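Jesetti Bench Cell - Frequently Asked Questions

Maintained by Prellberg product support. Last revised in April. Questions about orders already in progress go to your order contact, not to this page.

ORDERING AND CONTENTS

What is included in the base kit?
Two arms with two-finger grippers, both arm bases, one wrist camera per arm, one fixed overview camera with its mount, the controller, the cable set and a one-year license for the Wieser task software. The table is a separate line item. So is the cell frame.

What is not included?
Objects, trays, racks, scales and anything else the arms are supposed to handle or use. We are asked about this often enough to say it plainly: the kit moves things, and you supply the things. A starter set of test objects can be added to the order under part number 1403.

Can I buy one arm?
Yes. The single-arm kit is part number 849. It ships with the same controller, so a second arm can be added later without replacing anything. The second base needs its own power drop.

Do I have to use your table?
No. The table must be flat and rigid, and it must not move when both arms accelerate in the same direction. Folding tables are not acceptable. If the surface is glossy, expect more work on lighting, as both the wrist cameras and the overview camera will pick up reflections. Matte surfaces in a middle tone have given us the least trouble. Very light tables wash out pale objects and very dark ones hide the gripper fingers.

What is the lead time?
It is stated on the quote. Lead times printed in older brochures no longer apply.

INSTALLATION

Who installs the cell?
Either your staff or ours. Self-installation is practical if you have somebody who has wired and addressed networked equipment before. The mechanical part takes a morning. Calibration takes the rest of the day, and longer if the bases have to be shifted afterward.

Where should the bases go?
On the near edge of the table, one toward each corner, so that the working areas overlap in the middle. Objects both arms have to reach should stay inside the overlap. Fixtures used by only one arm can go outside it. The planner will accept other layouts, but the default collision model assumes this one, and you will have to edit the model if you depart from it.

How much cable do I need to manage?
More than the drawings suggest. Each arm has a power lead and a data lead at the base, and the gripper and wrist camera leads run up the outside of the links. Leave slack at every joint. The commonest fault in the first month is a gripper lead pulled tight at full extension, which shows up as an intermittent camera dropout and gets reported to us as a software problem. Before calling, run each arm slowly to the ends of its travel and watch the leads.

Do I need guarding?
That depends on your risk assessment, and we do not write it for you. The corner posts of the cell frame accept panels or a light curtain. Floor marking is your responsibility. With the speed limit left at the factory setting of 100 mm per second, several customers run the cell open with a marked keep-out line. At the upper setting of 400 mm per second we will not commission it without guarding.

OPERATION

What kind of work is the cell meant for?
Short bench tasks with small, light parts: picking, placing, sorting, weighing, loading a rack, presenting a part to a fixture. It suits work where the sequence changes often and the volumes are low. It is too slow for packaging lines and it should not be compared with machines built for them.

How are the two arms assigned?
By zone or by role. In zone mode, each arm handles whatever lies on its side and the planner arbitrates in the overlap. In role mode, one arm does the handling and the other waits or operates a fixture. Role mode is easier to debug. We recommend starting there and changing over only if cycle time requires it.

Can it use an ordinary bench scale?
Yes, in two ways. If the scale has a data output, connect it to the controller and the reading is logged with the cycle. If it does not, the reading can be taken by camera, provided the display is not covered by an arm at the moment of reading. Plan the retreat path accordingly. Allow a settling pause after release: the scale will be disturbed by arm motion on the same table, even motion at the far end of it.

Which camera views are available during a task?
The overview camera and the wrist cameras stream together, and any of them can be shown, recorded or fed to the task software. A further camera can be added on a spare port. Views differ a great deal in what they are good for. The overview is for layout and for locating objects. The wrist view is for the last stretch of an approach, when the hand blocks everything else.
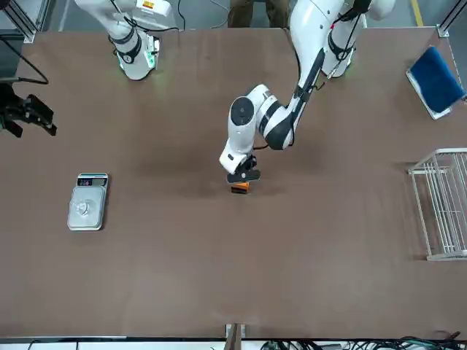
Left arm closed on the orange block, scale at the other side.

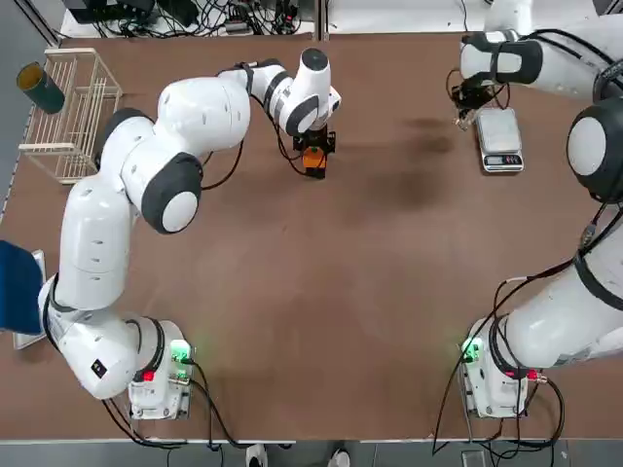
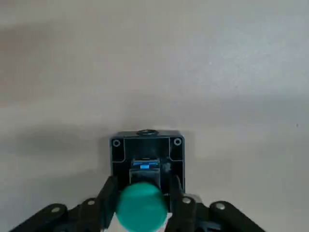
Wrist view, with the teal cap between the fingers and the black enclosure beyond it.

Nadja Lehner writes that in her shop the wrist view proved more useful than the overview for everything except setup, and that the FAQ should tell people to budget for cleaning the lenses. Her operators wipe them at the start of each shift, with the grippers parked open and the drives disabled. She also asks for a stored park position that leaves the wrist cameras facing outward, so the wiping can be done without leaning over the table.

We agree on the cleaning. The park position can be stored today as a user pose. It will be a named default in the next software release.

Why does the wrist view look soft at some distances?
The wrist camera has fixed focus, set for objects just beyond the fingertips. Parts held very close and surfaces far away will both lose some sharpness. The focus can be reset with the tool in the camera box. After resetting it, repeat the hand-eye calibration for that arm.

What happens if the gripper misses?
The fingers report their closing width. If the width is below the minimum you set for the part, the software flags a missed grasp and retries as many times as you allow. For thin parts the minimum has to be set with care, because a fingertip closed on nothing and a fingertip closed on a sheet of paper give nearly the same value. For those, add a camera check.

How much weight can it lift?
See the data sheet for the arm version you have. The rated payload includes the gripper and the wrist camera, so subtract both. The rating also falls with reach. Customers who work close to the limit at full extension see joint temperature warnings within an hour.

Can the gripper fingers be changed?
Yes. They are held by screws and come off without removing the gripper. We supply straight and angled fingers, and a drawing for those who want to make their own. Keep custom fingers within the drawing envelope or they will enter the wrist camera's field more than the software expects.

SOFTWARE

Is the Wieser software required?
No. The arms can be driven directly through the controller interface. You lose the planner, the collision model and the grasp check. Support for direct control is limited to the interface itself.

What about Fosus?
Fosus is the optional recording package. It stores all camera streams, joint positions and gripper widths on one time base, so that a cycle can be replayed against its data. Fosus runs on a separate computer. It should not be installed on the controller, where it competes with motion control for disk access. Customers who did so reported jerky motion, and moving it off the controller cured that in each case.

Does recording need an internet connection?
No. Neither does anything else in the cell apart from license activation, which can be done by file.

What does the license cover after the first year?
The installed version keeps working. Updates and telephone support stop unless the license is renewed.

SERVICE

How often do the arms need maintenance?
Check the base screws and the cable ties monthly. Check finger wear at the same time. The joints are sealed and should not be opened. Calibration should be repeated after any collision, after any move of a base, and whenever placement starts to drift in a consistent direction.

The status light is on but the arm does not move. Why?
Check the stop circuit first. Then check that the arm is not in hand-guide mode, which holds the drives enabled and ignores queued motion. If both are in order, export the controller log before restarting. A restart clears the part of the log we need.

Can we see the cell before ordering?
Demonstrations are by appointment. Send a sample of your parts ahead, including the awkward ones. We would sooner find out at the demonstration that a part cannot be gripped than at acceptance.

Who do I contact?
Tipene Quinlan for quotes and demonstrations, Reto Gruber for commissioning and service. License files are handled by Wendelin Frei. Please include the controller serial number with every service request; it is on the underside of the controller, next to the power inlet.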